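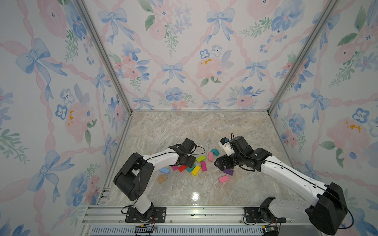

2 min read

Ticket 456 -- Skukska clip-on controller drops out mid game, Android

Status: open, waiting on Zomwood

Problem: pad pairs fine, plays fine, then goes dead after 15 minutes or so of any racing game. Lights stay on. Phone still says connected. Touch controls work the whole time so its not the game freezing.

Phone is a Pavley, battery at 100 when I started, latest system update on it. Game is Fairclough Rally.

Tried so far:
-- forgot the pad in Bluetooth, paired again. Same.
-- cleared game cache. Same, and lost my button layout, great
-- battery saver off. Lasted longer, then died in the middle of a race
-- took the phone out of the clip, pad on the table. No drop in two long sessions??
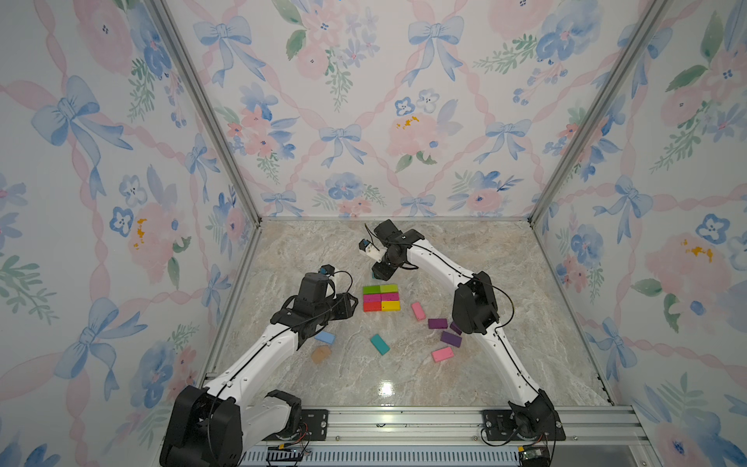 So now looking at the clip. With the case on, the phone sits high and the arm presses right on the power button. Took the case off, reseated it lower. Better but not fixed. Still got one drop.

Update, 9 pm: pad firmware was on 46, app offered 47. First try hung at the end, had to hold Home and Select to get it back. Second try went thru. Buttons feel the same, triggers a bit less twitchy. 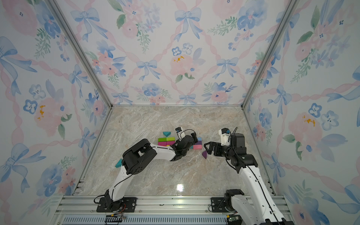

Played until 11 after that, one drop, came back by itself in a few seconds. Before the update it never came back without re-pairing.

Sent the log to Zomwood support (they handle repairs for these). They want the serial number and a test on a second phone. Will borrow a tablet tomorrow and recieve whatever form they send. Leaving this open.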